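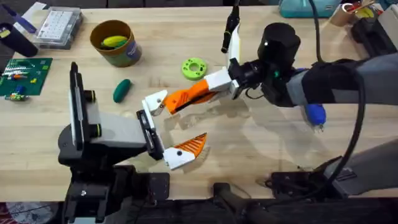

The butcher-block top, Thursday

Ross Ritchie wrote:
> Is the bench top at Havasden solid wood or veneer? And has
> anyone oiled it since May? Mine drank a whole tin.

Solid, Ross, or so the invoice from Nisbet claims, and at 225 quid I choose to believe it. The grain is all its own.

Oiled once, in May, by me, with an old sock. It wants another 3 coats, going by the tin, which was written by people who sell oil. Sand with 200 grit first and keep your tea off it overnight.

I have half a tin left if yours is still thirsty.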